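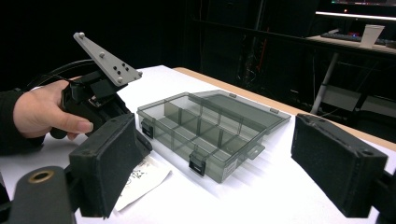 Step 2: Compare the two grippers

1. Put the organiser box on the table, lid open. I like this box for trials — all those little compartments show up a sloppy grip fast!

2. Squeeze the Kanard gently until the fingers meet. If they don't line up, stop and redo Step 1.
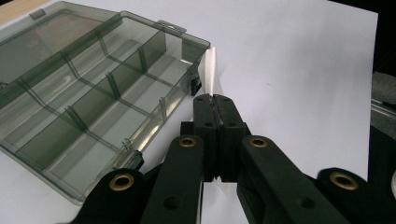
Then let go slowly and do it again with the Hellik (Delali swears by it, I'm still undecided). I do 20 squeezes each.

Caution: keep your other hand clear of the linkage arms. They pinch, eh!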